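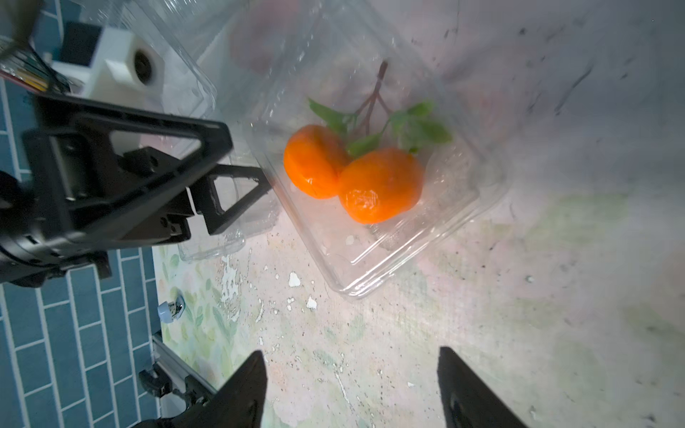

4.2 Evaluation of the Mullari wrist kit on thin-walled packaging

The Mullari kit is sold by Geltelent as an add-on for two-finger grippers. It consists of a small camera, a mount that fixes it near the fingers, a cable set and a software package that turns the camera stream into grasp proposals. The vendor lists fruit packing among the intended uses and supplies a pretrained model for this purpose. We bought one kit for each arm of our two-arm cell and installed them in June, following the printed instructions without changes. Finbarr Breathnach carried out the installation and Eamon Keane ran the trials. Neither had used the product before.

Transparent containers were chosen as the main test item for two reasons. They are common at the end of a packing line, and they are hard for any system that depends on a single color image. The walls pass most of the light from behind and reflect the rest, so the outline seen by the camera belongs partly to the container and partly to whatever is near it. Fig. 6 gives a typical wrist view from the loading task, with two tangerines and a leafy sprig in a clear clamshell. The fruit has a strong and compact outline. The container does not, and its molded rim is the most useful cue available to the model. A second clear container lies next to the first, and a second gripper reaches in from the left.

Fig. 6. Wrist camera view during the loading task. The fingers of the gripper carrying the camera are at the bottom of the view.

Each trial used the same sequence. The arm moved to a fixed viewing height, the kit returned up to five grasp proposals with a score for each, and the highest-scoring proposal was sent to the controller. We did not filter or reorder the proposals. A trial was recorded as a success if the item was lifted and held for 2 s. Crushing was recorded separately, since a clamshell can be lifted securely and still be unfit for sale. The full set was 3000 trials, divided equally between loose fruit, empty containers and loaded containers.

Loose fruit gave no difficulty. Most of the failures in this group came from the finger pads, which are smooth in the standard configuration and let a round item roll out when the grasp was off center. Replacing the pads with the ribbed type from Etisine removed nearly all of these, and we would advise any buyer to do the same. The cost is minor next to that of the kit.

Empty containers were the weakest group. The common error was a proposal placed on a reflection inside the wall, which brought the fingers down short of the rim. The score attached to such a proposal was often as high as for a correct one – a more serious fault than the error itself, as it leaves the user with no simple way to reject bad grasps. Scuffed containers did slightly better than new ones. Our explanation is that the scuffs give the surface some texture, but we did not test this directly.

Loaded containers fell between the two. The presence of fruit helped the kit find the general position of the container and also drew proposals toward the fruit. In 111 trials the fingers closed on an item inside when the task called for the container. The software has a setting named "outer object first" which is meant to prevent this. It was switched on throughout. Leaves and stems added to the problem where they rose near the rim, and the kit at times treated a stem as part of the edge.

Two practical points should be noted. First, hand-eye calibration took over 9 minutes per arm and had to be repeated whenever the mount was loosened. The mount has no locating pin, so the camera does not return to exactly the same position. Second, the cable set is short for arms of our size. We added a strain relief at the wrist after an intermittent loss of signal, and the fault did not come back.

For comparison, the same trials were repeated with the Flanagan software running on the Mullari camera. Flanagan was slower to return a proposal in all three groups, but its scores for empty containers separated good grasps from bad ones far more clearly. The comparison is taken up in Section 4.3, together with the effect of viewing height.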